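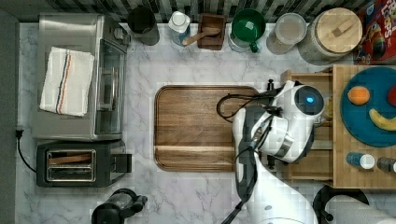 Toaster oven, two-slot toaster and canisters on a marble countertop.

Lives in Trade: Reading a Family Business
Handout 4: The Guerreiro Family of Praslow
Instructor: Delphine Montoya
Session of 10/18/18

Required before class: the Guerreiro letters (course reader, first section) and the extract from the shop ledger.

1. Background

The Guerreiro family came to Praslow when the town was still growing outward from the river landing. The father, a cooper by training, found little demand for barrels and took work repairing carts. His wife kept lodgers. Of their children, only the second daughter, Inez, stayed in the town for her whole life, and it is through her that most of the papers survive.

Inez left school at 10 to help with the lodgers. She had a clear hand and a good head for figures, and by the time she was grown she was keeping accounts for three neighboring shops as well as for the house. One of these was a harness maker whose owner had no children. When he retired he sold her the stock and the lease for 1,000 dollars, to be paid in quarterly sums. The agreement is written on both sides of a single sheet and was witnessed by the lodger in the front room.

2. The harness shop

The first ledger shows a business that was small but steady. Students should note the following:

Credit was given freely to farmers and settled after harvest. The entries for July are almost all debts.
Repairs brought in more than new goods in every year of the first ledger.
Inez paid her brother wages for two winters. His name then disappears from the book, and the letters suggest a quarrel over money lent for a horse.

The move from harness to luggage came gradually. Straps and buckles were first sold to travelers, then small cases, and at last trunks made to order. The shop sign was repainted to read "Guerreiro, Leather and Trunks" after the death of her father.

3. The second generation

Inez's son Tomas joined the shop at sixteen and disliked it. He wanted to be a surveyor and said so in several letters, one of them to his mother, who was in the next room at the time. He took charge at the age of 30 when her eyesight failed - she continued to come in each morning and have the previous day's entries read aloud to her. 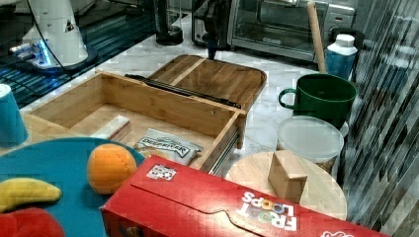
Robot arm and toaster oven at the marble countertop.

Tomas proved a better manager than either of them had expected. He bought the building, let the upper floor to a dentist and gave up repairs. The workshop closed in his lifetime, and the family's connection with the trade ended when the lease was passed to a shoe dealer.

4. Sources and their limits

The main collection consists of 319 items, listed by Wenceslao Villalba and numbered in the order in which they were found in the trunk. The numbering therefore does not follow date. Quote the item number in all written work.

The memoir by Tomas was written late in life and should be used with care. He places the purchase of the shop two years too early and does not mention his uncle at all.

5. Questions for discussion

How far did the lodging house pay for the shop?
What did Inez gain from keeping other people's books?
Why might Tomas have left his uncle out of the memoir?

Written responses of one page are due at the start of the next session. Please bring the ledger extract again.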